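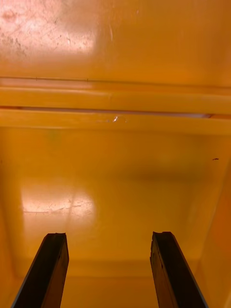 **Open day at the Usmont workshop**

The Usmont automation workshop in Eltville opened its doors to the public in April, and 700 visitors came during the day. It was the first open day since the workshop moved from Bernley.

Most people wanted to see the robot arms. The staff gave a demonstration every hour, and each one lasted 22 minutes. In the main hall an arm with a two-finger gripper worked at an orange container, and visitors could follow the work on a large screen, from the view of the small camera at the gripper. Many children stayed for a second demonstration.

In the next room, the company Chowdary showed how a new task is prepared. An operator first moves the arm slowly by hand, and the movements are saved and corrected later at the computer. The question that visitors asked most often was how long this takes. For a simple task the answer was 17 days, which surprised many of them.

Also 7 pupils from the technical school in Eltville presented their own small machines near the entrance.

The workshop plans to repeat the open day next year. Schools that wish to come with a group can already write to the office in Usmont Street.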